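gripper maintenance thread bc I keep getting asked and my notes are a mess. the handheld pair, left and right. going through it in the order I do it

Thu 6 January, left one started sticking halfway closed. squeeze, stops, squeeze harder, snaps shut. useless for anything soft

first guess was the trigger spring. wrong, spring was fine. wasted most of a morning on that

was a pivot screw. one of them had backed out and the linkage was riding up on the head of it. you could feel it with a fingernail but not really see it

so – pivots first. always pivots first. open and close slowly by hand, no load, feel for the catch

do NOT crank them down. snug, then back off a hair. if the fingers don't fall open under their own weight when you tip it, too tight

threadlocker: weak stuff only, tiny drop, on the thread and not in the joint. I got it in the joint once. whole linkage had to come apart and get cleaned w a toothpick

then pads. ribbed ones, both fingers. dust and grease fill the ribs and then packets start slipping and you blame your own hands

damp cloth, soft brush along the ribs, let it air dry. no alcohol on ours, the Sirnel pads went shiny after a month of it and had to be swaped

swap pads as a set, both fingers same day. one new one old = everything rotates in the grip when you lift. ask me how long that took to find

Aiguo Tan marks the inside of each pad with the month in paint pen before gluing. stole that. mine still say July, so, yeah. due

next the opening width. we log it in Virix, fully open should read 100 and fully closed should read 0. left was reading 4 closed after I fixed the pivot

which means every grasp since the screw started walking is off by some amount I can't get back. re-zero AFTER any mechanical work. write it on your arm

re-zero is quick. close on nothing, hold, save. open all the way, hold, save. do it twice, if the 2 don't agree go back to the pivots

cable. make sure it isn't tugging on the housing when you turn your wrist over. leave slack, tie the slack so it can't snag on bedding or sleeves

lenses – microfiber, breath, done. one thumbprint and a whole session looks like fog

and then the check I trust more than the numbers: snack packets, one in each hand, pinch near the top seam 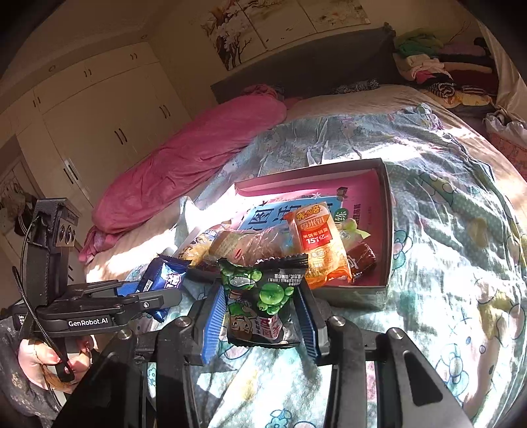 crinkly wrappers are great for this bc if a finger is creeping you hear it before you see it

hold for a slow count, tip it, tip it back. no creep, no squeak, good enough for me

then put it down in the box without dropping it. if it hangs on one pad when you let go, that pad needs another clean

left is passing now. right still has a bit of play at the fingertip, think it's the screw near the end but havent opened it up

spare screws are on order from Bruvden so right one waits till those show up

will add torque numbers when I find the peice of paper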